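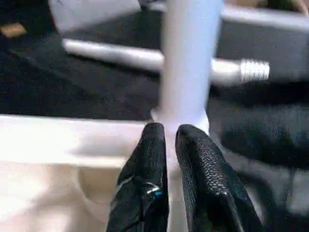 Gripper fingers close to the work, with the textured black faces in view.

Change the pads before they fail
Opinion, by Nazmiye Kurtuluş
22/05/2026

Most of the arguments I have about robot cells are about software. People want to talk about the planner, the model, the camera calibration. I would like to talk about the pads on the fingers, and about who is allowed to change them.

I look after a two-arm cell at Dumeten that handles light household furniture. Before that I did the same job at Brimetti, on a cell with different arms and the same bad habits. In both places the finger pads were treated like shoe soles. You used them until somebody complained, and then you looked for the spare set.

The trouble is that a worn pad does not look like a fault. The gripper closes, the force reading comes up, and the controller is satisfied. Then the part turns a few degrees in the grip and the arm carries on as if it hadn't. What goes into the log is a placement error, and the person who reads the log goes and adjusts a placement. I did this myself in December. I spent most of a shift moving a waypoint back and forth on a job called Yüksel, and the pads had gone smooth at the tips. Fresh pads went on and the old waypoint was fine.

After that I started writing down cycles per set. The first set I tracked was slipping at 253 cycles. The next went bad at 167, on a job with more twisting in it. Two sets is a small sample and I don't claim otherwise, but it was enough for me to stop trusting the calendar. We had been changing pads monthly, which on a slow month threw away good rubber and on a busy one left us running on bad.

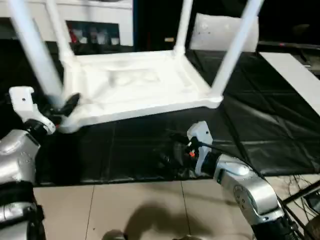 Molded plastic is harder on pads than steel is. It flexes, so the grip that was square when the fingers closed may be crooked by the time the part moves, and all the load ends up on one edge of the pad. Round sections are worst. A table like our white one has smooth cylindrical legs, and a flat finger on a cylinder touches along a line. So I prefer to take hold where the leg meets the tabletop, as the left gripper does, because the molding is thicker down there and gives less. With the table upside down, those corners are also easy to reach from the front. The other hand can stay low at the rim. We work over black plastic sheet because it wipes clean, and I would keep it for that, but it wrinkles and shines, so I smooth it before checking anything by camera.

My rule now is simple. At the start of a shift, wipe both sets of fingers with a dry cloth and look at the grid on the pads with a flashlight held from the side. If the pattern has gone flat anywhere near the tip, change all the pads on that arm. Close the fingers with nothing between them and check that the gap is even from top to bottom. Then run 3 grips on a scrap part and try to turn it by hand with the arm stopped and the gripper holding. The whole thing takes 9 minutes when the screws behave.

The objection I hear is that this belongs to maintenance, and that operators with hex keys cause more problems than they fix. There is something in that. I have found fingers put back on the wrong sides, and once a cable pinched under a bracket. But those were mistakes by people who had never been shown, and who did the job twice a year under pressure. At Dumeten we now show every operator on the first day, and the torque driver hangs on the cell.

A fairer objection is cost. The people at Prodaston, who run a cell like ours, told me they would rather slow the arms down and make the pads last. I think that is the wrong trade. A slower arm still slips on a smooth pad. It only takes longer to get there, and the scuffed table goes in the reject pile either way.

I would also like the people who sell grippers to treat pads as a listed part with a drawing, a hardness and a price. Ours came with one spare set in a bag with no number on it. When I asked for more I was offered a complete finger assembly – and a six-week wait. We now cut our own from sheet, and I keep the template taped inside the cabinet door next to the cycle count.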